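Brinundale stacking desk cabinet

Biketti, £27 for the drawer unit, upper cupboard sold separately at £17

I've been selling little storage bits for a good few years now, and the Brinundale is the one I end up putting on my own desk every time a new lot comes in. It's a stacker, so you start with one piece and add another when you've run out of room (you will, I did, it took me a fortnight).

The bottom piece is the drawer. Dark brown wood with a reddish grain to it, and the grain is different on each one, so please don't write in if yours is a bit stripier than your friend's! There's a wide white plastic handle across the front and a small half-moon notch in the top edge of the drawer. I use the notch more than the handle, if I'm in a hurry, but my mum is a handle person through and through.

The cupboard goes on top. It's cream plastic with a raised moulding round the door, a bit like something off an old kitchen dresser, and I wasn't at all sure about cream on dark wood when the first samples came over from Sistunach. I nearly asked for brown all the way up. Glad I didn't, it would have been a very gloomy little tower.

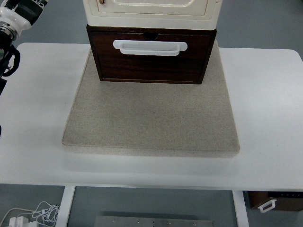

I keep stamps, tape and the good scissors in the drawer, and the cupboard has all the chargers I can't match to anything. One customer has hers in the sewing room with buttons in the bottom and ribbon in the top, and another uses just the drawer for tea bags, which I'd never have thought of.

If your desk scratches easily, or the cabinet is going on something shiny, put a felt pad under it. We do a thick one in oatmeal under the Figueroa name and it's big enough to leave you a nice soft strip at the front for your keys or your glasses. It isn't included in the price, sorry.

Looking after it: a dry cloth on the wood, a damp one on the cream part. No spray polish please, it gets into the grain and goes patchy. Lift the two pieces separately when you're moving house or just moving the desk, they sit one on the other and there's no clip.

We've 149 drawer units left from this batch and rather fewer cupboards, so if you want the pair I'd order them together. Postage is worked out at the checkout and goes by weight. Returns are fine within the month as long as it comes back in the box.

Page last updated 02/01/2018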